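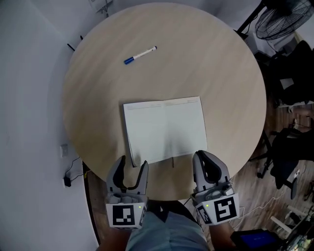 # How Do You Teach a Robot to Pick Up a Marker?

Think back to when you learned to tie your shoes. Did somebody hand you a long sheet of instructions that said "move the left lace two inches to the right, then lift"? I'm guessing not! Most likely a grown-up sat down beside you, tied a shoe nice and slowly, and let you watch. Then you had a go, and it came out as a big floppy knot, and you had another go, and one day (maybe a Saturday morning, in a hurry to get outside) it held.

Robots can learn by being shown, too. It takes a lot of patience, and some rather funny-looking tools, and I'd like to tell you how it works.

## Claws you can hold

Your hand is a marvelous thing. It has five fingers that bend in all sorts of ways, and skin that can feel a crumb. Many robots have a much simpler hand called a **gripper**. It may have only 2 fingers, and all those fingers can do is open and close, a bit like kitchen tongs.

So if a person picks up a marker with their own hand, the robot has a problem. It hasn't got a thumb! It hasn't got a pinky! Copying a human hand with a pair of tongs is like trying to copy a piano tune on a drum.

The clever answer is to let the person do the job with grippers, too. You hold one in your left hand and one in your right, and for a little while you have claws like the robot's. The left one can be wide open in a big V while the right one is nearly shut, just as your own two hands can do different things at once. Whatever you manage to do with your claws, there's a good chance the robot can do with its own.

## What are those black-and-white squares?

They look like tiny crossword puzzles, don't they? They're called **markers**, which is a bit confusing when there's a whiteboard marker on the table as well, so let's call them **pattern squares** from now on.

A computer looking through a camera isn't very good at guessing where a gray claw is, or which way it's tipped. But it is wonderfully good at spotting a bold black-and-white pattern. When the square looks big, the computer works out that it's close. When it looks squashed and slanted, the computer works out that it's been turned. Putting squares on more than one side of the white box helps as well, so that when you twist your wrist and one square turns away, another may come into view.

You can try this yourself. Draw a thick black pattern on a square of paper and hold it out in front of you. Now tilt it slowly. Can you see how the shape seems to change? The computer is reading those changes the whole time the person is working.

## Over and over and over

Now for the part that takes patience. Let's say the job is "put the marker on the notebook." That's easy for you, so easy you wouldn't even think about it. But there are a surprising number of little steps hiding inside it:

1. Reach past the notebook to the marker.
2. Open the claw wide enough.
3. Close it gently around the barrel.
4. Lift, and carry it back toward you.
5. Set it down on the open pages without rumpling them.

Each time a person does the whole job from start to finish, it's called a **demonstration**. One demonstration isn't enough, because the robot would only know how to deal with a marker lying in exactly that spot, pointing exactly that way. Move it over a little and the poor robot would pinch at thin air.

So the person does it again with the marker turned, and again with the notebook pushed to one side, and again, and again. On a project called Vako, the team recorded 90 demonstrations of one small table job, and then decided that the robot needed more practice examples and kept going until they had 228! I think I would have wanted a snack break or two.

Then the computer studies all of those examples and looks for what they have in common. It begins to work out that the claw should go where the marker is, wherever that happens to be. We call this **training**.

## Another way: driving the robot

There is a second way to show a robot what to do, and it feels a bit more like a video game. It's called **teleoperation**, a long word that means "working something from far away." (*Tele* is the same little word that starts off *telephone* and *television*.)

This time the real robot does the job, while a person steers it with controls. They might be in the next chair or in a different building. At the Sumov workshop, beginners start by stacking soft blocks this way, and most of them knock the tower over on their first try. It's odd to move your hand over here and see an arm move over there!

Driving the robot has one big advantage, which is that the robot's own arm is doing the moving, so you can be sure it reaches. Hand-held grippers have a different advantage: they're quick to use, and you can carry them to any table you like.

## Try it at home

You'll need a partner, a pair of kitchen tongs, a marker with its cap on, and a notebook.

- Lay the notebook open on a table and put the marker a little way behind it.
- Pick up the marker with the tongs and set it down on the page. No fingers allowed!
- Let your partner move the marker somewhere new, and do it again.
- Now take turns with the tongs in your *other* hand.

What did you do when the marker rolled? Did you squeeze harder, or come at it from a different side? Tell your partner, and see if they'd have done the same.

## Words to remember

**Gripper:** a robot's hand, often with just a couple of fingers.

**Demonstration:** doing a job once, all the way through, so a robot can learn from it.

**Training:** when a computer studies lots of demonstrations to find out what matters.

**Teleoperation:** steering a robot from somewhere else.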